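Arranging Artificial Roses for a Shared Study Room

Student project report, Home and Interior Skills
Syahrul Khoo
Pavaddale

Introduction

For my project I chose to make a table arrangement from artificial flowers. The arrangement was meant for the shared study room on the ground floor of our residence, which we call the Manurung room after the building. The room has one long window and a table under it where people leave bags and cups. The residence office agreed that an arrangement could stay there through December if it did not need water and did not take up much of the table.

I had never arranged flowers before. I picked artificial ones because I wanted to be able to take the arrangement apart and start over as many times as I needed. With fresh flowers I would have had one or two tries before the stems got too short.

The questions I wanted to answer were simple. How should mixed artificial stems be sorted before arranging? Does the order in which they go into the vase change the result? And can an arrangement made by a beginner stay in shape in a room that gets used every day?

Budget and materials

My budget was 40 dollars and I spent 30. The flowers came from Damedlow, a craft and home store near the bus station. I bought roses in orange and white. I wanted two colors only, so that I could pay attention to height and direction without having to balance a lot of different shades.

The vase is a Humora stoneware vase, gray, with a narrow neck and a wide base. It is 13 cm across at the widest point. I already had it, so it is not included in the cost. I also used wire cutters from the workshop, a bag of clean gravel for weight, a soft brush for dust and a notebook.

Step 1. Preparing the stems

Artificial roses are packed flat, and they look flat when they come out of the package. The leaves stick to each other and the stems all bend the same way. I pulled the leaves outward one stem at a time and opened the petals a little with my thumbs on the flowers that looked too tight. I left a few as buds.

The leaves on these stems are fabric with a fuzzy surface, and they have a serrated edge that hooks onto anything close to it. This took longer than I had planned. I had written down 20 minutes in my schedule and it took most of an hour.

Step 2. Laying out and sorting

I laid the roses on the tabletop and mixed the colors together. My first idea had been to make an orange pile and a white pile, but on a trial run I ended up filling one side of the vase with orange and then adding white wherever there was space left. Keeping the colors mixed on the table made me look at each flower before I picked it up.

The tabletop has a white background with a printed pattern of thin sprigs and small rust-red flowers. The white roses were harder to see against it than the orange ones, especially where they were in shade, so I learned to look for the green calyx under the bloom. To lift a rose I held it by the stem, below the flower, and raised it straight up. Pulling sideways dragged the leaves of the other roses with it. 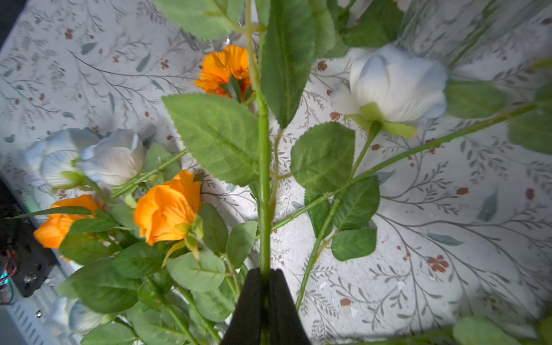

Step 3. Building the arrangement

I filled the bottom of the vase with gravel and put the tallest stem in the center. The other stems went around it at an angle, turning the vase a little each time. I put the open blooms low and the buds high. In my first attempt I did the opposite, and the arrangement looked heavy at the top and leaned toward the window.

I made three versions before I was satisfied. For the second version I started with the outside stems and worked in. That did not go well. By the time I got to the middle, the neck of the vase was full of crossed stems and the tall rose would not go down far enough. In the third version I went back to starting in the center and stopped earlier. Two stems were left over and I kept them as spares.

I cut only one stem in the whole project. The rest I shortened by bending the bottom end upward inside the vase, so that they can be used at full length again.

Step 4. Placing it in the room

The arrangement went on the left end of the table, away from the window latch. I had thought of the middle, but people open their laptops there. I wrote a small card asking users not to move it and put it under the base.

Results

I checked the arrangement every evening for two weeks and wrote down any change. The tall center stem did not move. Two of the outer stems turned in the neck of the vase during the first week, so the blooms faced the wall. I fixed this by twisting the stem ends together below the neck, and they stayed in place after that.

The vase was moved twice, both times to the windowsill. The gravel kept it steady but also made it heavier than I would like for a room where people shift things around. Dust showed on the leaves before it showed on the petals. The brush removed it from the petals easily and from the leaves less well, because of the fuzzy surface.

I asked other students in the residence what they thought. Most said they liked the orange. One said the arrangement was too tall to see over when sitting across the table, and I agree. I lowered the center stem afterward.

What I would change

I would choose a vase with a wider neck. I would also buy some stems with fewer leaves, or remove the lowest leaves from each stem before starting. They cannot be seen once the stem is in the vase and they make it hard to push the next one in. My schedule should have given more time to preparing and less to arranging.

The spare stems, the leftover gravel and my notebook are in the project cupboard, second shelf.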